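Keeping a Tablecloth Going on a Kitchen Table

A cloth that stays on the table all day takes more wear than one that comes out for guests. It gets crumbs, pen marks, warm plates and whatever was on the bottom of the grocery bag. Most of the damage can be kept down with a few habits.

Shake it outside once a day. Crumbs left under a plate work into the weave and leave grease spots that look like stains from something else. If the cloth is the wipe-down kind, use a soft sponge and a drop of dish soap, then go over it again with plain water. Soap that dries on the surface turns sticky and holds dirt.

Grease: cover the spot with cornstarch, leave it 20 minutes, brush it off, then rub in a little dish soap before washing.

Tea and coffee: cold water from the back of the fabric first. Half a cup of white vinegar in a quart of water will take out most of what is left.

Candle wax: let it harden, lift it with the edge of a spoon, then press a washable cotton cloth between two paper towels with a warm iron. Change the towels as they fill up. Don't try this on vinyl.

Ballpoint ink: dab with rubbing alcohol on a cotton ball. Test a corner first, as it can lift the color from a printed cloth.

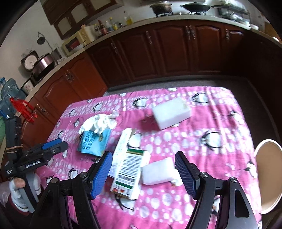 How often should a printed tablecloth go in the wash?

Every week or two is enough for a cotton one in daily use, with spots treated as they happen. Wash it inside out in cool water and skip the bleach. Prints fade fastest from hot water and from drying in full sun.

Creases are easier to prevent than to iron out. Take the cloth off the line while it is slightly damp, smooth it over the table by hand and let it finish drying there. For storage, roll it on a cardboard tube. A cloth kept folded in a drawer from September to spring will wear along the fold lines first.

Yaa Akpalu wrote in to say she turns hers a quarter turn after each wash so that the same corner doesn't always get the sun from the window. This works on square tables. On a long one, turn it end for end.

Once a cloth is past saving, cut it into 9-inch squares for shelf liners or keep it whole to cover the floor when painting.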